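Textiles and Waste, Week 3: What Happens to Scraps?
Handout for the Wokthorpe evening course

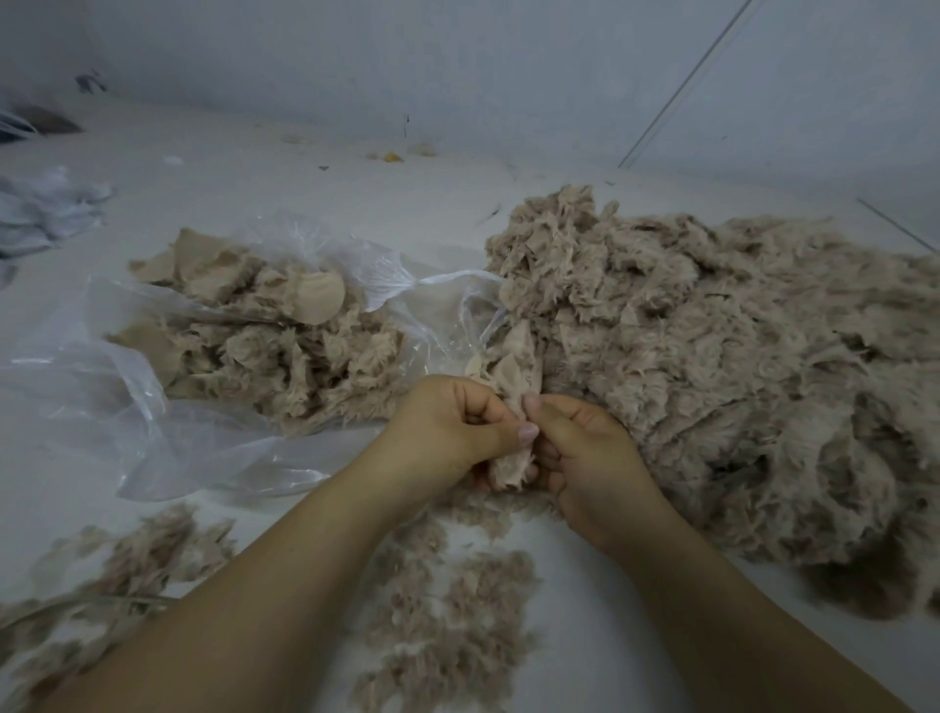

Welcome back! Last week we followed cloth from the loom to the cutting table, and now we reach my favourite part, the offcuts. Short fibres can be carded again, spun, felted or used as stuffing (pile fabrics are trickier, as the backing holds on tight!).

Please read Eynon, chapter 3, before the next class. Look closely at the Vanidholm mill ledger: 2,058 sacks came in and 2,052 went out. Where might the other six have gone? Bring your ideas!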